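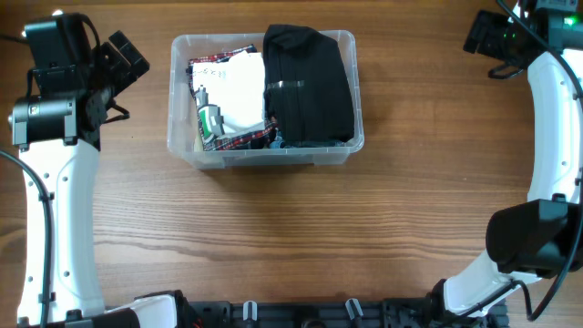 Filed under: Reviews / Benchtop Automation / Safety Checks

April 29, 2024 – By the Jondstead Workshop Desk

Bedivo two-arm kit, pre-use inspection, day 11 of our trial

1. Base and clamps: PASS. Both clamps were snug, and I gave each a good tug anyway. Do the same, please, every single morning.

2. Cable runs: PASS, WITH COMMENT. The clips on the left link hold nicely. I'd still love one more near the elbow – Trirneck sells them in bags of 72, so we won't run short!

3. Link screws: PASS. One had backed out a hair in March and has behaved itself ever since we retightened it.

4. Gripper fingertips: PASS. No cracks or grit. Wipe with a dry cloth only.

5. Stop button: PASS. Tested from both sides of the bench.

6. Bin and contents: COMMENT. Folded cloth is fine and the arms are very gentle with it, but please look through the bin for small hard items before you start a run.

7. Reach zone: RECHECK. The Fakhoury guide asks for 900 mm clear all round, and our stool keeps creeping back in.

Next full inspection at 184 run hours.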